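The two-chair corner

Aug 10, 2021 | by Liis Priedītis
3 min read

So the corner is finally livable! I dithered all last winter over what to put along that wall and came very close to a sofa (Mirnley had one for $300, and I visited it more than once), but two armchairs and a little round table suit us so much better. We sit, we put our feet out, we argue about dinner.

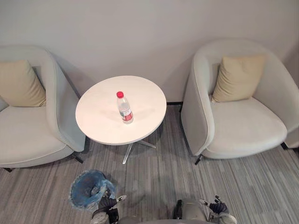 The cushions came from Sastau, and I nearly sent them back for being too beige. Now I like them with the pale gray. What I hadn't planned for was trash. Sitting areas make so much of it! Tissues, receipts, wrappers, the little stickers off fruit. A small wastebasket within reach of a chair fixes most of that, and I line ours with the thin blue bags you get on a roll of 100. Gather the top, twist it, lift it straight up, and carry it over to the pedal bin before you get distracted. I get distracted a lot. 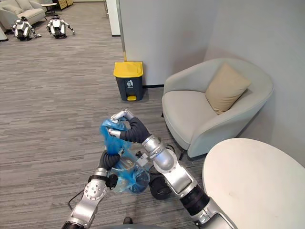

Valdis thinks lining a basket that small is a waste of a good bag, and that I should just tip it into the big bin and rinse it out on Saturdays. Well, he's welcome to do the rinsing. I did try it his way back in November and lasted 2 weeks.

The yellow pedal on the big bin is still my favorite thing in the room, by the way. I can find it with my toe without looking down, and it stays by the wall where I won't trip over it. After the bags I go over the carpet. Those streaky grays hide crumbs far too well, so I do it whether it looks like it needs it or not.
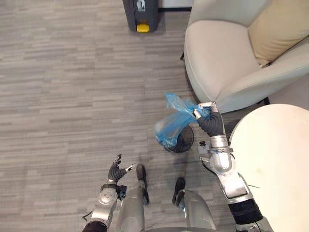
Still on my list

A lamp, a low one, and maybe a second small table if Juststead ever restocks. Valdis wants a footstool. We'll see.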